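Revport Community Music Therapy Group
Minutes of the general meeting, June 30, 2024
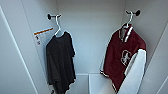
T-shirt and jacket on hangers.

The meeting opened with the minutes from May, which were approved with one correction: the spring workshop was held at Tritesano Hall, not at the library.

Sessions
The drumming group for stroke survivors has a waiting list. Members agreed to add a second group on the same afternoon, with 10 places. The singing group for people with Parkinson's will stay as it is until fall. One parent asked if siblings can sit in on the children's sessions. Agreed, if the therapist is told ahead of time.

Instruments
Two of the hand drums need new heads. The quote from Demchenko Strings and Percussion is $600 for the repair and a set of soft mallets. Approved. The keyboard pedal still sticks. It will go in at the same time.

Money
The balance stands at around $2,000 before the repair. The grant application to the Zinier Fund has gone in and no reply has been received. Members asked for a short written budget before the next meeting.

Reading list
A member suggested a shelf of books on music and the brain for families. Donated copies are welcome. The list will cover hearing, memory and rhythm, in plain language where possible. Audiobooks were also requested.

Other business
Noise from the parking lot during the quiet listening hour was raised again. The group will ask for the back room. Sign-in sheets must be filled out at every session, including by helpers.

Next meeting: date to be sent by email.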